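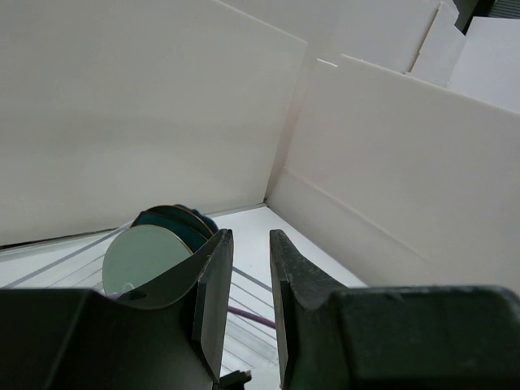
List archive > Manipulation > Collecting demonstrations

Re: [condemside-arms] How many plate demos before you train?
From: Nyokabi Chege
To: condemside-arms

Hi Emmanuel, hi everyone,

Sorry for the slow answer, it has been a busy April over here and I wanted to sit down with a cup of tea and do this properly. I'm so glad you are trying the dish rack task! It's a lovely one to learn on, and it will teach you a lot of patience.

Emmanuel Sang wrote:
> We have 60 demonstrations of taking a plate out of the rack, all
> done by Elibariki in one afternoon. The policy we trained on them
> goes to the right part of the rack nearly every time, then closes
> the fingers on two plates at once or on nothing. Should we just
> record another 60? And do you bother keeping the ones where the
> operator fumbles?

I would hold off on the second 60 until you have looked hard at the first. When Kamrul Pathirana and I went back through our own first batch, we found that 57 of them started with the arm in very nearly the same spot, and in almost all of them we had picked the front plate. Of course we had, it's the easy one to reach! But the model had never been shown what to do about a plate with others leaning over it.

The picture at the top is from our wrist camera on the Fultar setup, so you can see what the model gets to work with. Four plates on edge, overlapping, and the left finger already hiding part of the front one. The two in the middle are both dark teal, and the last is only a thin curve of color. If your plates are all white it will be harder still, with a white table under them. I would borrow a few different ones before changing anything in the code.

What we do now is record in small blocks of 28 and change one thing between blocks. Turn the rack a little. Swap the order of the plates. Start the arm higher, or off to one side - especially to one side, that made the biggest difference for us. Caroline Masanja keeps a paper sheet next to the keyboard and writes down what changed, and I can't tell you how many times that sheet has saved us from guessing later on.

On the fumbles, yes, please keep them, as long as the operator recovers and finishes the job. A demo where the fingers come in too wide, back off and try again is worth a great deal, and it's the sort of thing your policy is missing if it closes on nothing and then just sits there. We do throw out the ones where a person reached in to help, and any where the operator stopped for a long while to think (I am the worst for this).

One more thing, and then I'll let you go. Do get someone besides Elibariki to drive for a block or two. He is very smooth, I remember from the Cutwood visit, but everyone has habits, and the model picks them up faithfully. Kamrul always comes in from the left and our first policy did too, even when the left was blocked.

If you can put a few of your failed runs on the shared drive, in the Ndung'u folder, I'd be happy to go through them with you. The wrist view is enough.

Warmly,
Nyokabi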